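Unit 5: Dialogue after political violence

Reading: Kartha, S., course reader, chapter 5. Bring your notes from the Munar case.

5.1 Terms

Reconciliation is used in this course for the slow repair of working relations between groups. It is distinct from settlement, a formal agreement between leaders. A district may have a settlement and no reconciliation, as Munar did for 16 years.

5.2 The Lillar model

The Lillar dialogues brought together 20 residents per round, drawn equally from both sides of the town. Each round had three stages:

Separate meetings, one per side
Joint meetings with two facilitators
A shared task chosen by the group

Stage two was often rushed. Kartha argues that most later failures date from this point.

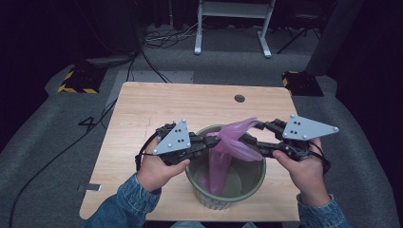 Fig. 5.1. Two hand-held grippers above a green bucket on a wooden table.

5.3 Selection of participants

Open invitation favours people who already trust the process. Nomination by local leaders favours their allies. Lonis used a mixed method: half by lot, half by nomination. Attendance fell in February, when farm work resumed, and the sample became older.

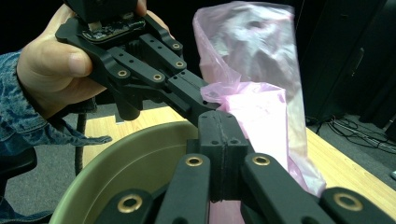
Shared tasks are the least studied part of the model. The reader treats them as a test of whether contact continues when talk stops. A task should need skills from both sides and should have a visible result. Records ought to state who did what, at the level of the hand on the tool. Field notes must supply that.

5.4 Measurement

Trust surveys in Kamath used 30 items, repeated after each round. Scores rose early and then levelled off. Compare with Lonis, where no baseline was taken.

For the seminar: prepare one page on selection bias in either district.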